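4.2 Gripper comparison on the numeral set

The second task measures how well each gripper separates and lifts thick, flat parts that touch or overlap. We compared two hand-held tools that share the same handle, trigger and camera mount and differ only in the fingers. The Pichon tool has two parallel fingers with soft, ribbed pads. The Zaneo tool has narrower fingers with a thin lip at the tip, meant to slide under an edge before closing. Both were used to record demonstrations, and a separate policy was trained for each.

The parts are wooden numerals spread on a white tabletop. We chose them over the blocks of Section 4.1 for their shapes: a zero can be gripped across its ring or through its hollow center, a one only across its narrow body, and a seven has its weight well away from most of the places where a finger fits. Before each demonstration the operator scattered the pieces by hand and did not correct overlaps. Starting layouts therefore range from single pieces with free space on all sides to small piles.

Figure 3 gives one view from the tool camera. The zero, one and two lie close together at the back, with the lower bar of the two partly over the end of the one, while the seven and its neighbors crowd the near side and are somewhat blurred at this distance. Window light was left uncontrolled in all sessions.

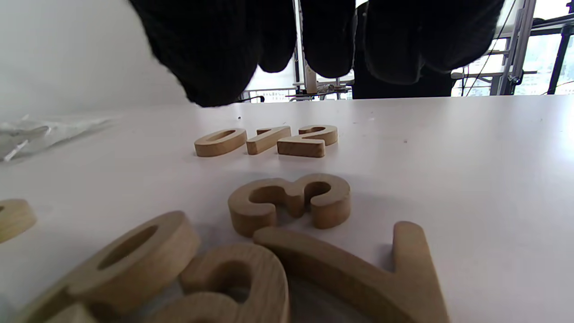
Figure 3. View from the camera on the hand-held gripper. Wooden numerals on the white tabletop, with the three lying on its side between the back row and the larger pieces in front.

We recorded 600 demonstrations per tool, split evenly between two operators. Each policy was then run on 66 layouts that were not used in training. A trial counts as a success if the target numeral is lifted clear and no other piece leaves the table. The Pichon policy failed on 11 layouts and the Zaneo policy on 7.

Most Pichon failures came from overlapping pieces: the pads closed on both numerals at once and lifted them together. The Zaneo lip reduced this error but caused another one - on isolated rings it sometimes pushed the piece forward before closing. With so few failures on either side, we do not claim a general ranking of the two finger designs.

Near-field blur affected both policies. When the target was among the closest pieces, the approach was slower and the first closure was more often off center. Moving the camera back on the mount would help here, at the cost of a view in which the finger tips are smaller. We kept the original position so that the results remain comparable with the earlier Nultosham recordings.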